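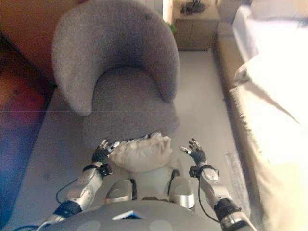
# rustincombe-cushions

枕とクッションを、あるべき場所に戻すための覚え書きとデータ一式です。そんなものにリポジトリが要るのかと訊かれたら、要ると答えます。議論はすでに一度やって、長引きました。

対象はRustincombeの客室です。中身は、どの部屋にどの枕があり、どの椅子に何を載せ、床で見つかったものをどう扱うか。それだけです。

最終更新:2026年1月23日(管理:Shinji Sugawara)

## 含まれるもの

| ファイル | 内容 | 状態 |
|---|---|---|
| `items.csv` | 枕、クッション、膝掛けの一覧 | 294行 |
| `rooms.csv` | 部屋ごとの家具と定位置 | 11部屋 |
| `log.csv` | 片付けの記録 | 2,000行で区切り、以後は別ファイル |
| `rules.md` | 置き方の決まり | 版が増えすぎたので現行版のみ |
| `disputes.md` | 決まらなかったこと | 一番よく読まれている |

文字コードはUTF-8。表計算ソフトで開いて保存し直すと部屋番号の頭のゼロが消えます。消した人は自分で直してください。去年は私が直しました。

## 用語

**枕**:寝るときに頭を載せるもの。ベッドに属します。

**クッション**:背中や腰に当てるもの。椅子に属します。

**どちらとも言えないもの**:クリーム色で、ふかふかしていて、椅子の足元の床に落ちているもの。家にある柔らかい物のうち、かなりの割合がこれです。`items.csv`では`kind=unclear`とします。

`unclear`の扱いについてはHwa-young JinとJong-dae Yeomが長く対立していて、Jinさんは「ベッドの近くにあれば枕」、Yeomさんは「椅子の前にあればクッション」という立場です。ベッドのすぐ横に椅子がある部屋では、両方が正しく、何も片付きません。現在は「床にある間は`unclear`のまま、置いた先で決まる」としています。二人とも不満だそうです。

## 部屋の家具について

### 椅子

グレーの布張りで、背もたれと肘掛けがひと続きに丸くなった、いわゆるタブチェアを基準にしています。座面のクッションは箱形で厚く、本体と同じ斑のある布。この座面クッションは椅子の一部なので、片付けの対象には数えません。初版では数えていたため、誰かが律儀に外してベッドに並べました。

丸い背もたれには、四角い枕の角が収まりません。奥まで押し込むと枕が折れ、浅く置くと前に滑ります。`rules.md`では次のようにしています。

1. 床の枕を拾い、両側から持つ。
2. 裏表を軽くはたく。
3. しわの寄った辺を下にして、背もたれの中央に立てる。
4. 手を離して、倒れないことを確かめる。
5. 倒れたら寝かせて置く。三度目の挑戦はしない。

5はNa-rae Okの提案で、採用以来いちばん守られている項目です。

### ベッド

寝具は白。窓からの光が強い日は、白い枕を白い寝具に置くと、点検する側の目ではほとんど見つけられません。`log.csv`に「枕なし」とあって次の行に「枕あり」とあるのは、たいていこのせいです。

ベッドの脇にはベージュの房飾りのついた掛け布の縁が垂れています。房は踏む、引っかかる、巻き込む、の順に困ります。引っ張って整えると反対側の長さが足りなくなるので、触らないでください。どうしても気になる方は、反対側に回って同じだけ気にしてください。

### 床

明るいグレーで平らです。濃い色のものはよく目立ちますが、クリーム色の枕は夕方になると輪郭がぼんやりします。椅子も床もグレーという配色はAyanda Joubertの選定で、本人は「落ち着く」と言っています。たしかに落ち着きます。枕も、よく落ちて着いています。

## `log.csv`の列

- `room`:部屋番号
- `item`:`items.csv`のID。札が取れていれば空欄
- `found_at`:見つけた場所。`floor`、`chair`、`bed`、`other`
- `facing`:椅子の向き。座る側がどちらを向いているか
- `placed_at`:置いた場所
- `note`:自由記述。自由すぎるものは削りました

`facing`が要るのか、という質問がよく来ます。椅子が少し回っているだけで「椅子の前」が別の場所になります。`found_at`だけを見て枕の移動を論じた前回の集計は、ほぼ椅子の移動の集計でした。

`note`には「ふてくされた形」「昨日より平たい」といった記述が残っています。分析には使えませんが、洗濯の時期を決めるには不思議と役に立ちます。

## 購入元と洗濯

椅子はDrosetti、枕の一部はKombyから。残りは購入元がわかりません。洗濯表示の札が切られているものは`wash=unknown`とし、弱い水流で洗って、運を天に任せます。詰め物が片側に寄ったら、乾かす途中で一度ほぐしてください。乾ききってからだと、枕の中に小さな枕ができます。

## 既知の問題

- IDの付け直しをしたため、古い記録の`item`が今の一覧と合わない箇所があります。
- `other`が便利すぎて使われすぎています。浴槽も`other`、戸棚の上も`other`です。
- 膝掛けの畳み方が三つ折り派と四つ折り派で統一されていません。`disputes.md`を参照。
- ログの最初の1,000行には`facing`がありません。埋める予定もありません。

## 今後

3月に`unclear`の見直しをします。椅子に置いた枕はいつからクッションになるのか、という議題がすでに出ています。意見は`disputes.md`の末尾に追記してください。他人の意見の途中に書き込むのはやめてください、Yeomさん。

## 利用条件

内部での利用は自由です。外に出すときは部屋番号を消してください。誤りを見つけた方はSugawaraまで。枕を見つけた方は、まず拾ってください。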